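The Switch

Angus Pollock took the job in Andmont because it was for one night and paid 900 dollars. The library there had a network closet that had not been opened in years, and the county wanted everything in it written down, boxed and driven to Omden before the painters came on Wednesday.

He got there a little after six. The woman at the desk gave him a key on a loop of string and told him the bathroom light had to be hit twice. Then she put on her coat and left him alone with the building.

The closet was behind the children's books. It was narrow and warm and smelled of dust that had been heated over and over. There was one rack, and most of it was empty. At the top was a patch panel. Under that was a shelf with a dead modem on it and a coffee can full of screws. Under the shelf was the switch.

He had put in a lot of switches like it when he was young. He had worked for a company called Butau then, with a man named Baptiste Baudry, and the two of them had wired schools and clinics all over the state. They slept in the van when the motel money ran short. Baptiste did the ladder work because Angus didn't like ladders, and Angus did the labels because Baptiste's sevens looked like ones.

Angus stood in the closet and looked at the cables. They were tied every four inches with waxed string. People used plastic ties, or hook-and-loop if they were careful. He had only ever known one man who used string.

He sat down on a step stool meant for children.

They had not spoken in eleven years. It had started over an invoice. A clinic in Baird had paid them late and paid them short, and Baptiste said Angus had told the clinic it was all right to do that. Angus had told them something close to it. The amount missing was 1,072 dollars. He remembered it because Baptiste had written it on the back of an envelope and left it on the dashboard, where it stayed for a week while they drove from place to place and didn't discuss it.

After that Baptiste went off on his own. Angus heard that he had moved, and later that he had married, and later that his wife was sick. He bought a card when he heard about the wife. It was still in a drawer.

He got up and started to work.

The string had gone stiff and he had to cut it. He cut each tie and put the pieces in his shirt pocket, and he could not have said what he wanted them for. He pulled the cables one at a time and coiled them. Then he took out the screws on the left side, held the switch up with his knee, and took out the screws on the right. It was heavier than he remembered. He carried it out past the picture books with his arms straight down and set it on the floor by the back door.

It was nearly nine by then. The storage place in Omden would be locked, so he took the switch home with him and put it in the kitchen.

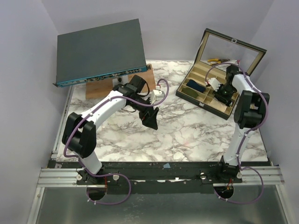 He didn't sleep much. At five he got up and made toast and ate it standing at the sink. His daughter used to tell him that he treated every room in the house as if he were about to be asked to leave it. She lived in another state now and called on Sundays.

When he had finished the toast he got a flashlight and a rag. There was a form that went with the job, and it wanted a serial number, a condition and a reason for removal. He tipped the switch up on its side to find the number. The sticker was on the bottom, brown at the edges. Next to it was a strip of white tape, and on the tape, in black marker, was a date from an October long past and two sets of initials. A.P. and B.B.

He looked at that for some time. The handwriting was his own.

He had no memory of the place. He tried to bring it back, the desk, the windows, the picture books, and nothing came. He must have carried that same switch in through the same back door. He must have stood in the closet holding it up while Baptiste put in the screws, or the other way around. They had done so many of those jobs that a whole town had dropped out of his head.

He wrote down the serial number. Under condition he wrote "good." Under reason for removal he wrote "old," and then crossed it out and wrote "replaced," although as far as he knew nothing had replaced it.

At seven he called a man he used to buy cable from, who was always up early, and asked if he had a number for Baptiste Baudry. The man said he thought so and put the phone down. Angus could hear drawers, then a dog, then drawers again. The man came back and read him the number twice.

"Is somebody dead?" the man asked.

"No," Angus said. "I found something of ours."

He wrote the number on the back of the form, and then saw what he had done and had to copy it onto a piece of mail. He put the piece of mail by the phone. He washed his plate. He went out and checked the oil in the truck, which didn't need any, and came back in.

It rang five times.

"Yes," said Baptiste. His voice was lower than it had been.

"It's Angus Pollock."

There was no answer, but the line stayed open. Angus could hear a radio somewhere behind him.

"I did a pull in Andmont last night," he said. "The library. It was one of ours."

"Andmont," Baptiste said. "With the bathroom light."

"You have to hit it twice."

"They still haven't fixed that?"

"No."

The radio went off. A chair scraped.

"We were there three days," Baptiste said. "You had a fever. You don't remember? You lay down on the rug in the children's part and a little girl put a bear next to you. I did the whole rack myself."

"You used string."

"Of course I used string."

Angus put his hand to his shirt pocket, but he had changed shirts. The pieces would be in the hamper. "I heard about your wife," he said. "I heard a while ago. I should have called you then."

"She's all right now," Baptiste said. "She's out in the yard. She's angry at a bush." He was quiet for a moment. "You could have called, yes."

"I had a card."

"What did it say?"

"It didn't say anything yet."

Baptiste made a sound that might have been a laugh. Angus waited. He pulled the phone cord straight and let it curl up again.

"I owe you some money," he said. "From Baird."

"You owe me half of some money. I was the one who did the arithmetic."

"I'll send it."

"Don't send it. What would I do with that in the mail? Where do you have to take the thing?"

"Omden."

"That's forty minutes from me," Baptiste said. "There used to be a place there with the soup."

"It's a tire shop now."

"Then we'll eat somewhere else. What time do you have to be there?"

Angus looked at the form. There was a line for the time and he had left it blank. He asked if noon was too early, and Baptiste said that noon was when people ate, and to bring the switch in with him if the truck didn't lock.

He found an old towel for it in the hall closet. Before he wrapped it he went to the hamper and got the string out of the shirt. Some of it had come apart. He put what was left in an envelope, put the envelope in his jacket, and went to look for the card.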